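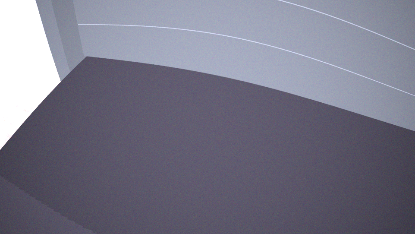 Simulated view of the cell area: dark floor, pale wall with two thin lines.

Pre-Purchase Safety Checklist - Robot Cell, Calgate hall
Reading time: 2 min

Search this site Enter keyword

Filled in by: Vasiliki Koutsoukos
Date: March 19, 2018
Checked with: Brayan Agudelo (maintenance), Zoila Escobar (purchasing)

The checklist must be complete before we sign the order with Torvik. Items marked OPEN have influence on the budget.

1. Floor area in the model is free of objects - OK
Comment: The model shows no arm yet. Torvik will add it when we confirm the reach.

2. Floor is flat, without steps or seams - OK in model, OPEN on site
Comment: The simulation gives a plain surface. The real floor in the hall must be measured before anchors are ordered. Brayan asks for two days.

3. Wall position agrees with the hall plan - OPEN
Comment: In the view the bottom of the wall makes a bend. I could not find this bend in our plan. Please Torvik, confirm if it comes from the view settings or from the drawing.

4. Meaning of the lines on the wall is written in the drawing - NO
Comment: The lines have no label. If they are panel joints, we cannot fix the cable tray over them. Zoila will ask for a legend.

5. Sockets and emergency stop shown on the wall - NO
Comment: The wall is without any fittings. We need one emergency stop at each entrance of the cell, and they must be in the price.

6. Fence included in the offer - OPEN
Comment: The offer from Flotgate is $1,758 for the panels, and the door switch is $256 extra. I recommend to take both together. A fence without the switch will not pass our inspection.

7. Floor marking tape - OK
Comment: $142, already in the budget for small materials.

8. Training for operators - OPEN
Comment: Not in any offer until now. Maritza Salazar wants it before July, when the night shift has new people.

9. Spare parts list received - NO
Comment: Second reminder was sent to Torvik.

Result: order on hold. Items 3, 4 and 5 must be answered in writing.

Contact: Birdie Szabo, Equipment Planning | © 2018 Cultgate | Back to top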